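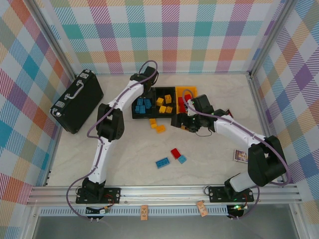 February 5, 2019. Sament cell, two-arm brick sorting. Service and partial re-setup.

Reason for the stop: left arm was closing short on small bricks. Log shows 984 cycles since the last finger change in October, and the fault counter was up to 20, nearly all left side. Right arm within limits.

Mechanical

- Base plates: checked the screws on both. Two on the left plate took a little more than an eighth of a turn. Witness marks redone.
- Rail: no movement against the frame. Wiped the grooves and the vent strip below.
- Purple cables: the left one was pulling at the wrist with the arm fully extended. Gave it 60 mm more slack at the top loop and ran the joints end to end by hand, power off. No snag. Right one left alone.
- Electronics by the left base: reseated the connectors, tugged each lead. Green lights on at the right side after power-up.

Fingers

The yellow printed fingers came off both arms for inspection. Left pair had a shiny patch on the inner face of one tip and a hairline at the root. Replaced with a pair from the Cordeiro batch. Old pair bagged and labeled, keep until the Elline order is in. Torqued by feel, the small driver is still missing.

Opening at full spread measured with calipers, then entered as the new soft limit. The old value let the servo push against its stop for the whole approach, and that probably accounts for the warm housing noted last time.
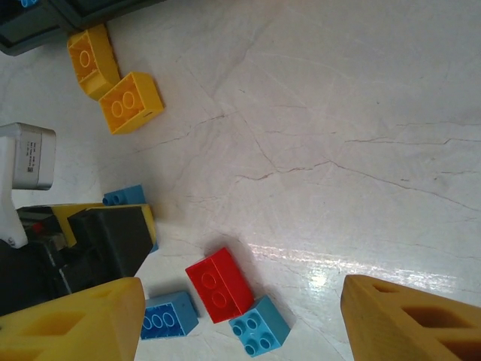
Zero offsets rewritten for the wrist and gripper on the left arm only. Saved under Zernov profile 2. The earlier profile is still on the controller, don't overwrite it.

Wrist cameras: cleaned both lenses with a dry cloth. Glare on the marble floor is still strong low in the view with the fingers open. Dropped exposure one step. Red is fine at that setting, light blue washes out on the studs if the exposure goes any higher. The veins give false edges at the default threshold, so the threshold stays raised.

Test layout is loose bricks in red, blue and light blue between the arms, bins along the back wall. Mix upright and tipped bricks. Tipped ones are where the short close showed up.

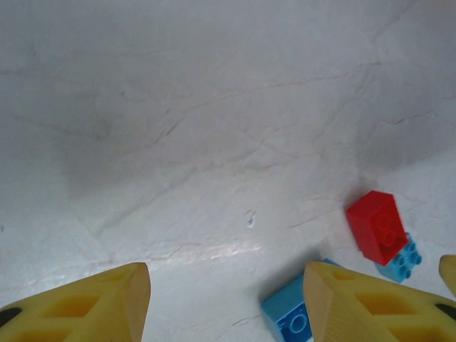 Does the right arm need rezeroing after a finger change on the left?

Only if its base plate was loosened. The offsets are stored per arm, and the shared part is the rail position, which didn't change today. Run the slow approach once on each side anyway and compare tip height to the sheet.

Open items:

- Order spare driver.
- Recheck left plate witness marks at the next stop.
- Print another finger pair, same orientation as the Cordeiro ones.
- Purple cable, left: look for rubbing at the loop where the slack was added.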